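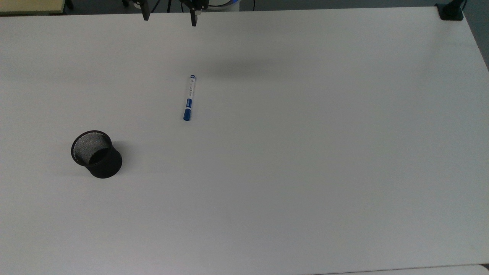

Home | Grippers | Workcells | Safety & Standards | Support

Hitum Bench Cell 8: Setup and Operating Rules

Posted April, Adadance product desk

The Hitum Bench Cell 8 is a single-arm tabletop workcell for handling light objects: pens, markers, small holders, caps, packaged parts. It ships with a two-finger gripper, corner clamps and a printed copy of the Warraich bench rules. The rules are part of the product. Sites that run the cell outside them do not get phone support.

Surface. Use a matte, light-colored top with no pattern. Gloss tops throw reflections that the vision software reads as edges. Wipe before each shift.

Clamps. Clamp at the table corners and keep the post outside the pick area. Check torque every Monday and after any move of the table. Cables drop from above and must not touch the work surface at any arm position.

Start state. A pick-and-place task starts with the gripper open and clear of the surface. The target object and its container stand apart, with bare table between them. For marker-into-holder tasks the cap stays on, the marker lies flat, and the holder is empty. Anything not named in the task sheet comes off the table.

Speed. Maximum tool speed with a person inside the marked zone is 124 mm/s. Above that the zone must be clear and the light curtain armed. The limit is set in the controller and is locked at delivery.

Stops. Test the emergency stop at the start of each shift. A failed test takes the cell out of service until a Hinstead-trained technician signs the log. Keep logs for 14 months.

Grip force. Set force per object class. Mesh containers deform under side load and should not be gripped by the rim. Barrels with printed labels can be gripped on the label if finger pads are clean.

Replacement pads are sold in pairs, part 896. Fit both at once and rerun finger calibration before the next task.

Order through the Support page. Lead time for the full cell is eight weeks. Clamps and pads ship from stock.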